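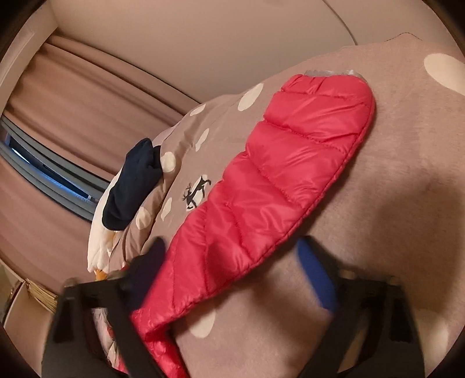
Prise d'une doudoune rouge sur le lit, pince à main avec bande bleue côté intérieur.

Forum Préhension > Pinces et doigts > Textile matelassé : quels patins ?

hruppert
Je compare deux jeux de patins sur la pince portative, les Vamard et les Stüber. Tissu brillant, donc ça glisse. Avec les Stüber, 30 essais, 2 prises perdues. Avec les Vamard j'ai arrêté de noter. Même réglage d'ouverture pour les deux, 45 mm.

j_brandes
45 mm c'est trop peu pour du matelassé. Tu compares surtout la quantité de tissu ramassée, pas les patins.

hruppert
Pas d'accord, j'ai refait la série en rassemblant le vêtement en boule avant de serrer, le classement reste le même.
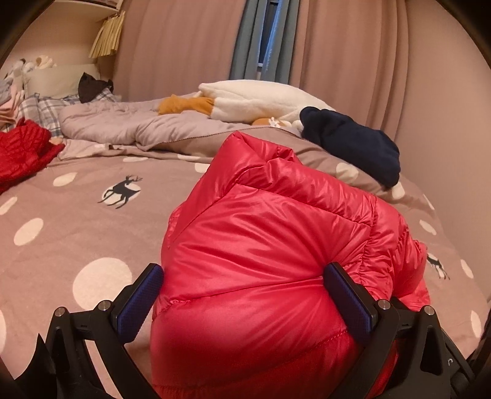

Comme ça les deux patins portent bien sur le tissu et l'ouverture compte moins. Il me reste à essayer en prenant par une seule couture.

Chaiwat_T
Patins texturés chez moi aussi, sur un bras Nonirico. Bien sur le nylon, mauvais sur la maille, ça accroche les fils.

leonie.w
Quelqu'un a monté les Stüber sur une Potetis ? L'entraxe des vis ne correspond pas.

j_brandes
Il faut repercer. Et je maintiens pour l'ouverture, refais 30 essais à 60 et on en reparle.

hruppert
D'accord, je lance ça ce soir avec les deux jeux.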